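Let the famous raise their children in private

By Cledwyn Craddock

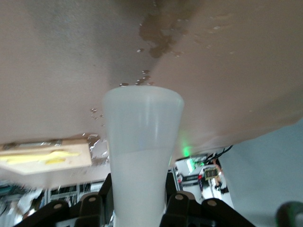
A couple who act for a living adopt a child, and within 6 hours there is a photograph of the back of the child's head in every paper in Skerthorpe. I sell those papers. I have had a newsagent's on the Plirnier road for long enough to know which covers go first, and the adoption covers go first. When one came out in October I sold every copy before lunch and had people asking for more.

So I am part of this, and I'll say so before I complain about it.

My complaint is with the word "inspiring". We use it about well-known people who adopt, and I think it does harm. My wife and I adopted two boys, brothers, who were six and nine when they came to us. People in the shop told us we were inspiring. They meant it kindly. The older one heard it, standing by the crisps, and asked me that night what we had done. I didn't have a good answer. What we had done was become his parents, and he had just been told that this was a favour.

A child of famous parents gets that from strangers every week. There are whole websites that rank celebrity families by how many countries the children came from. The children didn't agree to stand for anything. Some of them will grow up cheerful and some won't, and either way a magazine will print a verdict on the adoption, as if it had been a trial run.

The defence I hear is that famous families raise interest. Perhaps they do. Kushwaha, the agency that placed our boys, used to hold open evenings at the Eltier hall, and the chairs did fill up after a big story. But the woman who ran them told us she would send out 500 leaflets after one of those stories and get very few forms back. People had come wanting a baby, and a quick one. The children waiting were mostly older, and mostly in pairs or threes.

I would rather the papers wrote about that. They could print what the forms ask, how long the visits go on, and what the first winter is like. It would sell less. I doubt it would shift 1000 copies in the whole county.

What I'd ask of the actors is smaller. Keep the children off the red carpet until they are old enough to say yes. Don't give the interview about what they have taught you. If a reporter asks which of them is adopted, say "they're my kids" and talk about the film.

My younger son works Saturdays with me now. He puts the magazines out and doesn't read them.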